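Folding Order

The bed was a standard double. Shazia Memon had it stripped to the fitted sheet, which was red, and she worked from the foot end because the light was better there. The items for the Haster bag went on the left. The items for storage went on the right. Items under dispute went in the middle, and by mid-afternoon the middle was the largest category.

The posting to Midtbø was for one winter. The allowance was one bag, gross weight to be confirmed by the carrier, and a sum of 850 dollars for clothing, payable on receipts. Shazia had spent nearly all of it on outerwear. Her sister, Razia Jafri, had come over to supervise and was sitting on the floor with the carrier's form and a ballpoint pen.

"Next," said Razia.

"Black. Fuzzy. Deep pile."

"Function?"

"Warmth."

"Everything in the middle is warmth."

Shazia put it down on the sheet and pressed it. It compressed to a third of its height and recovered when she lifted her hand. She repeated the test with the same result. The pile stood up in rounded humps along the top, and no method of folding she knew would make them lie flat.

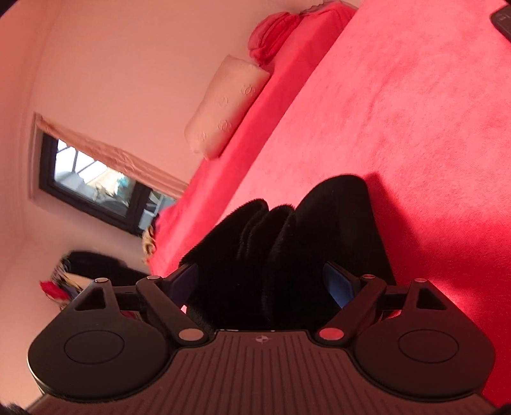

How do you pack deep-pile fabric without crushing it?
Roll it with the pile facing out, place it last, and leave the bag's compression straps undone until you have to close the zipper.

Razia had read this from the leaflet supplied with the bag. She turned the leaflet over. The other side was the same text in Norwegian.

"It says place it last," she said.

"Everything can't be last."

"It doesn't say everything. It says deep pile."

Shazia rolled it with the pile facing out. The roll held for as long as she held it. She tried an elastic band, which left a waist in the middle, and took the elastic band off again. She had learned to pack from their mother, who folded in thirds, sleeves in, collar up, and who had considered rolling a practice for sleeping bags and carpets. Their mother's suitcase had been a Nundeo hardshell in grey with a failed latch on the left side. It was closed with a belt. It had travelled to three countries and had never opened in transit. It was now in Razia's garage with the Christmas lights in it.

"You could take the Nundeo," said Razia.

"It weighs more than I do."

"It has a belt."

"The form says soft-sided."

Razia consulted the form. It did say soft-sided. It also asked for the colour of the bag, the colour of the handle, and the name of a person who could be contacted if the bag arrived and the passenger did not. Razia wrote her own name in this last space in block capitals. She went over the R a second time, where the pen had skipped.

The heating came on. It was a forced-air system and the vent was under the window, so that one corner of the curtain moved whenever it ran. Shazia moved a pair of wool trousers from the right to the left, then a second pair from the left to the right. The net effect on the bag was small. She wrote neither of them down.

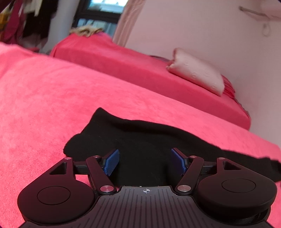

"When does the ferry stop?" said Razia.

"October, for the big one. The small one goes all year if the wind is under the limit."

"What's the limit?"

"They decide on the day."

Razia put the pen behind her ear. She had asked this question on the phone the week before and had been given the same answer. She had also asked about the clinic, the grocery store and the depth of the harbour. The clinic was open in the mornings. The harbour was deep enough for the small ferry. On the subject of the grocery store Shazia had been less specific.

"There's a kettle in the room?"

"There's a kettle."

"And a proper heater."

"It's a Grikico. Wall-mounted. They sent the manual."

"Did you read it?"

"It has a setting for absence," said Shazia. "It holds the room just above freezing until you come back."

Razia looked at the left side of the bed for a while. Then she got up, which took two stages because of her knee, and picked up the black item from the middle. She did not roll it or fold it. She pushed it into the open end of the bag, past the boots, and kept her arm in there to the elbow until it had found its own shape around the heel of the left one.

"That isn't last," said Shazia.

"No."

"It'll be crushed."

"Then shake it when you get there."

Shazia took it out again. Razia let her. It came back onto the sheet with some fibres loose at one edge, and both of them considered the edge. 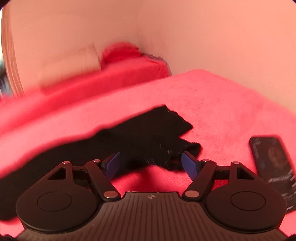 Harbour Street Writers' Group, Short Fiction Page

The carrier's cut-off for changes to the form was five o'clock. At half past four Razia weighed the bag by standing on the bathroom scale with it and then without it, and subtracting. She got a different figure each time. She entered the lower one.

Shazia sat on the bed in the place where the middle category had been. The trousers were resolved. The second sweater was resolved. She had the black item across her knees, and was picking the loose fibres off it and putting them in her cardigan pocket.

"Wear it," said Razia from the hall. "Whatever you wear isn't weighed."

Shazia checked the form. There was no line for it. She initialled the bottom of the page and asked Razia for the pen.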